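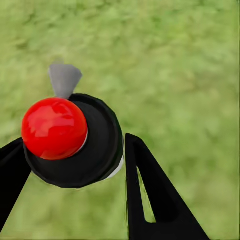
Week 7: Sim wrist views and the red ball trick

Right, so this week is all about what the policy sees from the wrist, and I'm going to lean on the Pindix setup again as you've all got it installed by now (if you haven't, do it before the lab, please!). It's a rendered world with grass underneath and two black fingers poking into the view.

The red ball is our marker. In Pindix we stick a glossy sphere on the spot we want the gripper to care about, and the policy has to learn to line up with it. Look at how much of the black disc it hides, though. You're left with a crescent round the lower and right sides, and that crescent is all the network gets if it wants to work out where the rim is. Keep that in mind for the second half.

What we tried

We trained the same small network 3 ways on the Stultavine task set: marker always on, marker always off, and marker faded out bit by bit as training went on. Each one got 172 test runs with the marker off. I was sure "always off" would win, because it matches the test. It didn't! The faded one came out ahead, and "always on" was dreadful, wandering off as soon as the ball went away.

My guess is that the ball teaches the arm where to look early on, and then the fading forces it to pick up on duller things like the rim and the grey fan-shaped bit on top. I can't prove that yet. Warrier (the plotting tool from week 4) will show you which pixels matter, so have a go and argue with me.

A grumble about shiny things

The highlights on the sphere are the brightest part of the view, and a lazy network will happily track those and ignore the shape. Turn the gloss down in the Lurkik material file and run it again. Same seed, please, or we can't compare.

For the lab

Bring your fade schedule, even if it's a scribble.
Read the notes on occlusion from week 4 again.
Save your wrist views as you go, they're a pain to regenerate.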